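Montserrat Arellano tests packing routines for Stostex, mostly in simulation. Can a machine box an order yet? "Slowly," she says.

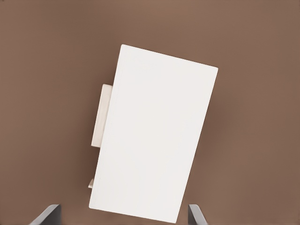 Flat goods are the hard part. "A gripper wants two sides it can reach." A plain white panel lying over a narrower cream block, as in this run, gives it wide edges and very little height. Of 1,524 trials since September, she counts 32 as fit for a shop floor.

Containers are kinder — the walls limit the error.

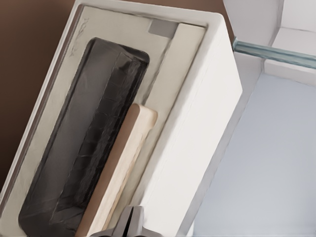 Black item and beige block in the compartment, gripper at the lower edge.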